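Practice rooms: a day with the house robots at Fereck

The front door at Fereck sticks in damp weather, and on the Friday I went it took two people to open it, one pushing and one pulling. Behind it is a hallway with coat hooks, then a long low office where the company teaches robots to move about in people's homes. There are no homes in the building. The rooms the robots learn in exist on a row of computers along the back wall, and visitors to the August open day were invited to sit down and watch.

Fereck moved to Skurnutside four years ago, into what used to be a carpet showroom. It has 11 staff. Its main product is a control program called Chambi, which tells a two-armed robot how to get from one part of a house to another and what to do with its hands when it arrives. The first customers are expected to be care providers, who want a machine that can fetch a blanket or move a chair out of the way without being told how each time.

The open day was meant for people from those care providers, along with neighbours and anybody who had seen the notice in the library. By ten in the morning there were more neighbours than buyers. A retired bus driver asked whether the robot could manage stairs. It can't yet. A woman with two small boys asked what it would cost, and was told that no price had been set.

Yaneth Inga runs the simulation team and did most of the talking. She trained as a surveyor, and she still thinks about rooms in terms of what can be measured and what can't.

"People tidy up when they know you're coming to measure," she said. "So the plans you get are of tidy houses. Then the robot goes into a real one and there's a bag on the floor and a chair at a funny angle."

Her answer has been to build a large number of rooms on the computer, and to leave a good many of them in a mess. The library is called Fokska and holds 2,269 rooms at present. Some are copies of one another with the furniture moved. Others were drawn from scratch by a member of staff who used to design kitchens. Of the total, 331 have what the team calls a hard edge, meaning a railing, a stairwell or a run of glass that the robot has to work close to. Those are the rooms where Chambi does worst, and Inga had put them on the day's programme on purpose.

How a session runs

A session starts with a room being picked and the robot being placed in it. The operator can let Chambi drive or take over with a pair of hand controllers. Visitors were allowed to try the controllers after lunch, and most found that moving one arm was easy and moving two was not. The boys did better than their mother.

What the operator sees is the view from the robot itself, and it takes some getting used to. The body leans, the view leans with it, and walls that ought to be upright run off at a slant. Two visitors chose to stand further back from the screens. Inga says new staff usually need a week before they stop tilting their heads.

Each run is saved with the position of both arms, and marked afterwards by a person. The marking is slow work. The team aims for 2,000 marked runs before each new version of Chambi is let out, and in the week I visited they were still short. Marks are given for getting to the right place, for keeping hold of things, and for what is written on the form as "unwanted contact", which covers everything from brushing a curtain to leaning on a wall.

I asked whether the robot ever got hurt, which made one of the engineers laugh. He showed me how a room is put back to its starting state with a single key. He did it several times while we talked, without seeming to notice.

The railing rooms

The hard-edge session began at two. The room on screen was a long one with white brick walls, a pale floor and a mustard-yellow armchair out in the middle. One gripper was against a tall window with black bars and the other was up beside a white railing, with the robot's own white body taking up much of the view between them.

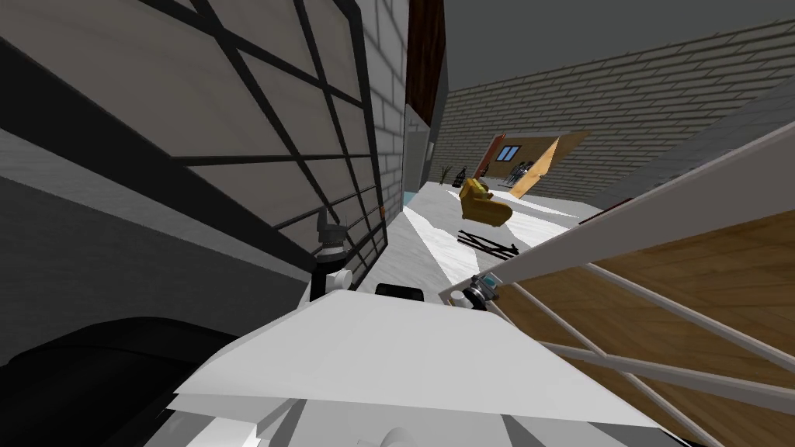
What the marks are for

Inga stopped the session there to talk about arms. A person who is close to a banister knows where their elbow is without looking. Chambi has to work it out from the joints, and it has to do so for both sides at once. Glass makes the job harder, and so do thin posts, as there are gaps between them that a gripper might try to go through.

"We'd like it to back off sooner," she said. "At the moment it's polite about tables and not polite about railings."

A man from a care provider wanted to know how much of this would carry over to a real landing. Inga said some would and some wouldn't. Floors are the main trouble. A simulated floor is even all the way across, and real ones have rugs, thresholds and places where the boards have dropped. Fereck plans to rent a house nearby over the winter and run the same tasks in it, with padding on the banisters for the first month.

Tea was served at four in the hallway, and the second half of the railing session was dropped for lack of time. Fereck intends to hold another open day in the spring, when visitors will be able to see the rented house as well. Places will be limited to eight at a time, as the landing is narrow.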